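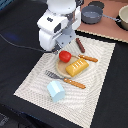
Table noire, bras en position au-dessus du tissu, côté assiette.

Sam. 7 avril

Bain de garance, suite. Repris le lot Presberg (laine 2 fils, écheveaux lavés hier soir). Mordançage alun refait entièrement, le premier bain était trop faible, je m'étais trompé de colonne dans le cahier. 200 g de laine sèche par cuve, pas plus, sinon ça se tasse au fond et on a des zones claires.

Cuve A : eau du robinet. Monté à 67 degrés, tenu une heure, laissé refroidir dedans. Rouge franc, tire un peu brique sur les bouts.
Cuve B : eau de pluie + craie. Même durée. Plus rosé, moins de profondeur. Pas convaincu.

La garance Rindon est moulue plus fin que celle de Skolach, elle passe à travers le sachet et colle aux fibres. Rincer trois fois, à la fin encore de la poudre au fond de l'évier. Prochaine fois : sachet double, ou tremper la veille et filtrer. Skolach plus propre mais couleur plus sourde — à comparer une fois sec, pas avant.

Thermomètre Bodnár à revérifier, il donne 2 degrés de plus que l'autre quand on les met dans la même casserole. Donc les 67 sont peut-être 65. Noter quel thermometre on prend à chaque bain, svp, moi compris.

Échantillon 227 (coton, tanin puis alun) : taches le long du pli. Mal mouillé avant d'entrer dans la cuve je pense. A refaire, trempage toute la nuit.

Essai lumière : bandes agrafées sur carton, moitié cachée, fenêtre sud. On relève en août, ne pas les bouger d'ici là.

Reste à faire :
- étiqueter les écheveaux A et B avant qu'ils se mélangent
- racheter de l'alun
- bain épuisé de la cuve A gardé dans le seau à couvercle, encore bon pour un saumon clair — à utiliser lundi, après ça fermente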